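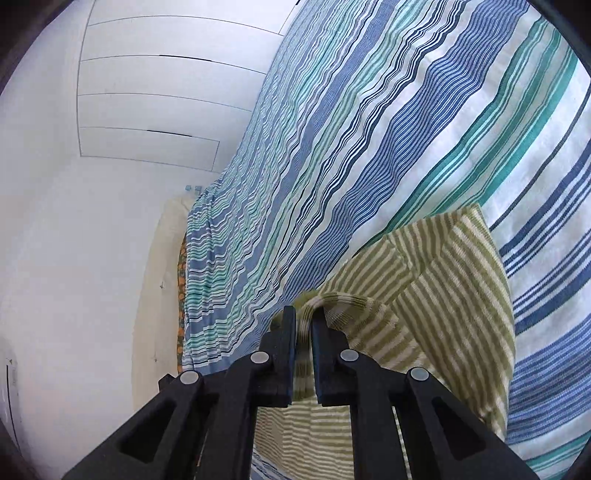 Stripes on the line. In a small apartment, the sheet always takes the most room.

When I moved to the third floor of a building on Brurnell Street, I believed I knew how to do laundry. I had done it since I was eleven years old. But I had always lived in houses with a yard, and in a yard you can be careless. The wind corrects your mistakes. Indoors, the cloth stays the way you left it, and if you hung it badly in the morning you will find it badly hung at night.

For this article I spent several weeks talking with people who dry everything they own at home, by choice or by need. They live in the old apartments between the river and the Kourkoulas bakery, where many kitchens have no space for a dryer and the landlords do not like to discuss it. I wanted to learn how they manage in January, when the windows are closed. I learned much more about knitwear than I had planned.

Tsion Gebremichael has lived in the same two rooms for many years, and her line goes from the bathroom door to a hook beside the kitchen window. She hangs the large things first. A sheet goes over the line with one side longer than the other, so that the two layers do not touch at the bottom. Towels come next, then shirts, and socks are put wherever a hole remains.

"People fill the line like a suitcase," she told me. "Then they are surprised that it smells like a suitcase."

Her strongest rule concerns sweaters and cardigans. They are never to be hung by the shoulders, and clothespins should not come near them. A wet knit is heavy, and the weight goes down into the hem and the sleeves. She once hung a wool cardigan overnight and the sleeves grew so long that her nephew wore it as a joke for the whole winter. If a knit must go on the line, she folds it over at the middle, with the arms lying along the body. She prefers to lay it down on something flat.

In most apartments the only flat thing large enough is the bed. I heard this from almost every person I visited. The bed is where the laundry comes to be sorted, where it waits, and where it is folded if someone has the patience. I am guilty of making a heap there and moving it to the chair when I want to sleep. At the next visit, I asked for advice about the heap.

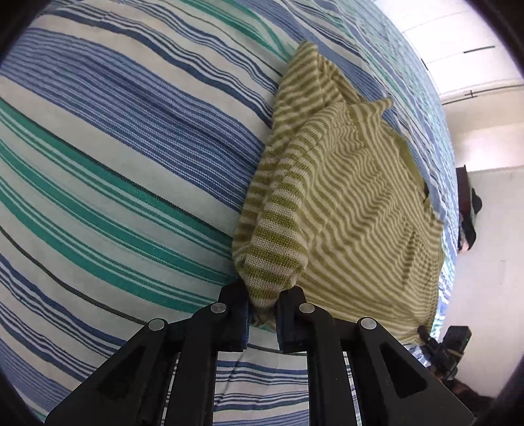
Rokeya Gamage would not hear of it. A knit that has been left in a ball, she said, remembers the ball, and ten minutes of laziness will cost you an evening with the iron. She takes each piece up by its edges, shakes it gently once, and puts it down again in its proper shape before she touches the next one. She also told me that I should stop folding things against my chest, a habit which she considers suitable only for towels.

I tried to obey. It is slower at the beginning, and my first pile was not beautiful. However, I noticed that I was looking at my clothes more closely than before. I found a loose thread at one elbow and a cuff that was starting to open. Pranab Kanagaratnam, who repairs clothing at a small shop called Zedeck, says that most of the damage he sees could have been caught while folding. He charges 3 dollars to fasten a loose button and much more to replace a lost one, especially if the customer wants it to match the others.

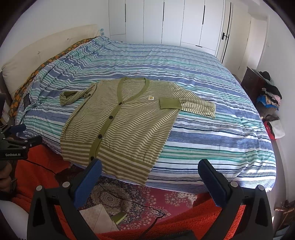 My own method for a cardigan is now almost settled, although Mrs. Gebremichael would change some parts of it. I lay it on its back with the collar away from me and close the buttons before I do anything else. A cardigan folded open will slide apart in the drawer. Then I look to see if the front is straight, and a striped one is a great help with this. On the olive and cream cardigan spread on the bed, the narrow stripes go across the body and the hem has wider ones, so the eye has a ruler to follow. Its right sleeve is already turned back at the elbow with the solid olive cuff resting on the body, and that is how I like to start. The other sleeve curls back on itself and would need to be opened and laid again. The small smiling face on the chest I would keep on the outside of the fold, so that I can recognize the cardigan in the drawer without pulling out the whole pile.

After the sleeves come the sides, each folded a little toward the center, and then the hem goes up to the middle and once more to the neck. I smooth it with the flat hand and I do not press. Shanthi Begum rolls hers, and she showed me a drawer in which every roll stood upright like bread in a basket. It was very pretty. I tried it at home and the rolls fell over by the next morning, probably from my own lack of skill.

The sheet is left for the end, when the bed is finally free. Mine still comes out with one fat corner, and I put that corner toward the wall.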